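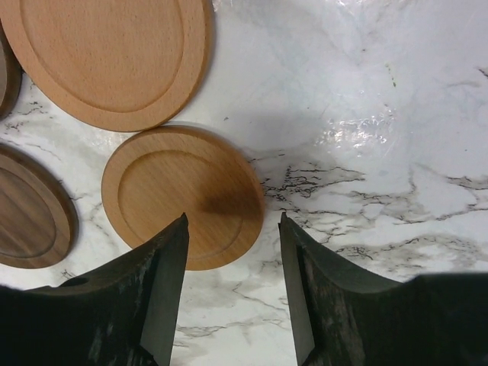 Talha Awan writes that the electrical section should come before everything else, as the panel is beside the rear door and the inspector walks past it on the way in. Agreed, and the order has been changed in this revision. The item numbers have not been changed, so that older sheets can still be compared line by line.

Tearoom and service counter, monthly inspection
Terstead site, form 261
Revised 1 August 2021

Mark each line P (pass), F (fail) or N (does not apply). Any F needs a comment. Initial every page.

ELECTRICAL

3.1 Panel door opens fully and closes without force. P
3.2 Breakers labeled, labels readable. F
Comment: Breaker 7 says "front". It feeds the display fridge and two counter outlets. Relabel with both.
3.3 GFCI outlets trip and reset with the test button. P
3.4 Cords free of cuts, tape and exposed wire. P
3.5 No extension cord used as permanent wiring. F
Comment: The Heromel warming plate, 800 watts, is run from a cord behind the pastry case. Move the plate to the outlet on the left wall. Cord removed from service on the day and put in the office.

FIRE AND EXITS

1.1 Both exit doors open from inside without a key. P
1.2 Exit path clear to full width. P
Comment: High chairs were stored in the corridor in the last two inspections. Now under the stairs.
1.3 Extinguishers on brackets, gauge in the green, tag current. P
Comment: The tag on the rear unit expires in November. Book service before then.
1.4 Emergency light stays lit on test. F
Comment: Rear unit went out before the end of the test. Battery to be replaced. The unit is a Handgate and takes the sealed battery, which is a stock item at Khattak.

COUNTERS AND SURFACES
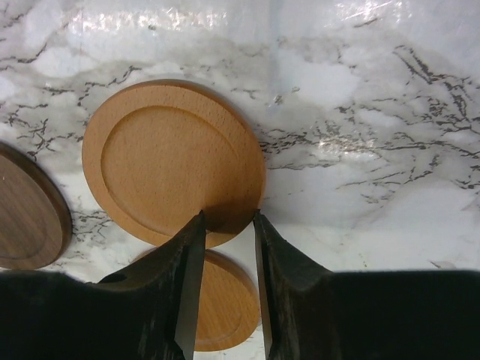 2.1 Counter surfaces smooth, easy to clean and free of cracks, chips and open joints. Inspect by eye first, then by fingertip, and include the underside of the front lip. Plain surfaces need little time. Patterned ones need more: on a white marble pattern, dark veins that fork like twigs look much the same as hairline cracks, and glare can hide a whole band of the surface. Change the angle of the light or your own position and look again. Lift anything standing on it, round wooden coasters included, and check the area covered. A vein cannot be felt. A crack usually catches a fingernail. Record the position of any crack by distance from the wall end. P

2.2 Sealant at wall joint continuous, no mold. F
Comment: Gap behind the hand sink. Water can get behind the panel. Cut out and reseal, allow the full cure time on the tube before use.

2.3 Sanitizer at working strength. P
Comment: Quat solution, test strip read 200 ppm. The product label gives 200 as the target. Strips are within date. Keep the strip color chart with the strips and out of the drawer with the pens, where it was found.

2.4 Wooden items free of splits, raised grain and dark staining. P
Comment: Wash by hand, dry at once, store on edge. Do not soak. Wooden items do not go in the dishwasher, including on the short cycle. Items with a groove or raised rim should be checked along the inside corner, where residue collects.

2.5 Cups free of chips at rim and handle. F
Comment: Two chipped cups discarded. Dark glazes and dark interiors are harder to judge under the ceiling lights. Use the flashlight from the inspection kit and hold it low, across the rim.

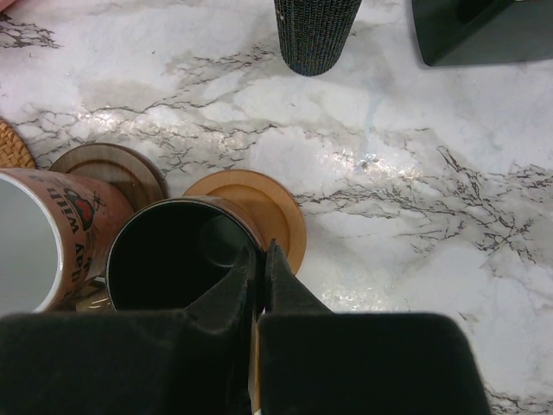
Check the inside wall and base the same way. Tea residue does not show against a dark interior, so wipe with a white paper towel and look at the towel.

HOT WATER AND STEAM

4.1 Boiler pressure gauge within marked range. P
4.2 Relief valve discharge pipe unobstructed and pointed down. P
4.3 Warning label on hot tap present. F
Comment: Label has peeled. Replacement ordered.
4.4 Staff can show where the boiler is switched off. P

FLOORS

5.1 Mats flat, no curled corners. P
5.2 Wet floor sign on site. P
5.3 Floor drain cover seated. F
Comment: One screw missing, cover rocks underfoot. Fit new screw before the next shift.

Reader comments on this form

Could 2.3 have a second box for the afternoon reading? The solution weakens as it is used. (Added to the daily sheet. The monthly form keeps one box.)

4.4 is marked P if any one person can do it. Suggest all staff on shift. (Accepted for the next revision.)

Items marked F stay open until initialed by a second person.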